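Do you really need to let a wooden floor "get used to" your house?

Every few months somebody tells me, with great confidence, that floorboards have to live in your home for a fortnight before they can be laid. They must be stacked in the room. They must be out of the packet, or in the packet, depending on who is talking. My neighbour's fitter wanted them stood on end in the hall, and I have never found anyone else who thinks that is a good idea.

I started wondering about all this when we came to do our back room, and I have been reading up on it in a grumpy sort of way ever since.

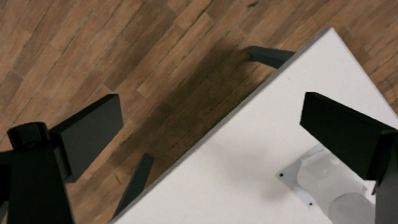
Posted by Nafula Odera in House, Grumbles
June | 8 comments

The idea itself is sound enough. Wood takes in moisture from the air and swells, then gives it back and shrinks. If you lay boards straight from a damp warehouse into a heated house, they will shrink after they have been fixed and you will get gaps. Fine. I have no quarrel with any of that.

My quarrel is with the fortnight. Where does it come from? I asked at Skornville, where we bought ours, and the man on the counter said two weeks. I asked him why two and he said it was what the leaflet said. The leaflet said "allow adequate time". I then rang Plesent, who we nearly bought from, and they said 48 hours was plenty for their boards and that anyone telling me longer was thinking of solid oak from the 1980s. Both of them sounded completely certain.

Kanini Kariuki, who fitted floors for years before her knees gave out, told me she never went by days at all. She had a little moisture meter with two pins. She'd test the boards, test what was underneath, and if the readings were close she got on with it. If they weren't, she went home. I liked that answer much more than the other two, mostly on account of it involving a measurement.

And yet the fortnight is what everybody repeats. I suspect it survives because it sounds careful. You can also blame the customer with it. Bakari Mrema had gaps you could lose a coin in by his first winter, and the firm's first question was how long he had left the boards in the room. He'd left them twelve days. Well, there you are, they said. His house had fresh plaster in it that was still drying out when the floor went down, and no amount of waiting beside wet plaster is going to help a plank. It will soak up more, if anything.

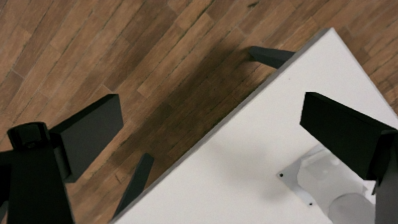
Things I'm still not convinced by

Underlay that costs more than the floor. We were offered one called Sundaram at a price I had to ask to hear twice. It was meant to be warmer and quieter. Compared with what? With bare concrete, I dare say it is.

"Lifetime" finishes. Whose lifetime? I read the small print on ours and it excludes sunlight, pets, grit and water, so I can have a lifetime floor if I live in the dark and float.

Steam mops. Stella Mohamedi swears by hers and her hall looks lovely, I admit. I still don't want to push hot steam into the joints of something that swells when it gets wet.

I did buy a moisture meter in the end, a cheap one. It gave me a different number each time I moved it along the same board, so I may have to write a grumble about those next.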